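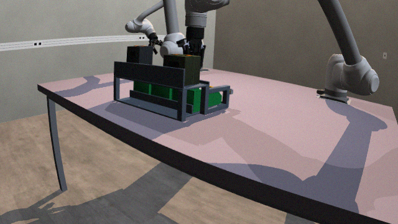 Simulated bench, two arms at the two-level rack, dark boxes on top and green ones below.

Subject: Re: [shopfloor] restocking shelves, are we there yet

> We put the Pillai cell on box restocking in May and it managed the
> upper level well enough. The vendor says the lower level is "a matter
> of tuning." Has anyone on the list got past that, or do we keep
> paying people to do it?

Keep paying people for now, at least for the lower level.

We ran the same layout in simulation at Bekwood before buying anything. Top-down grasps on the upper boxes succeeded in 100 of 100 trials with box poses given. With poses estimated by Ullix that fell to 94, and 4 of the 6 failures were a finger landing on the box lid.

The lower level is a different problem. The upper panel blocks a vertical approach, so the gripper has to come in level between the posts, and the wrist needs more room than the opening leaves. We got 40 of 100, at 20 seconds per box. Most of the losses were planner timeouts - no collision-free path found - so I doubt tuning will fix it. A smaller wrist or a pull-out shelf might.

Two arms did not help much either. They share the space over the rack, and one spent a good part of each cycle waiting for the other.

Caveat: all of this is simulated, with rigid boxes and clean contact. Real cardboard sags. I would expect the numbers to go down on hardware.

Can you post the clearance between your two levels, and the gripper width? Orden has a narrower one that I have not tried.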